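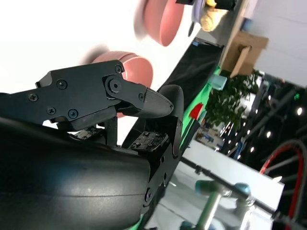
Unit 2: Art Materials in Group Treatment

Reading: Bergmann handout, pages on collage and clay. Bring it to class in room 316.

Collage is usually offered first. Clients who say they can't draw will often cut and paste without much prompting. Set out precut pictures and blunt scissors, and keep the theme open.

Clay comes later. It can bring up strong feelings, so plan time to talk before the group leaves.

Groups in recovery programs should stay under 16 members. Ask before displaying any work, and get consent in writing.

Assignment: write 600 words on one session you observed in November. Leave out client names. Due 17th December.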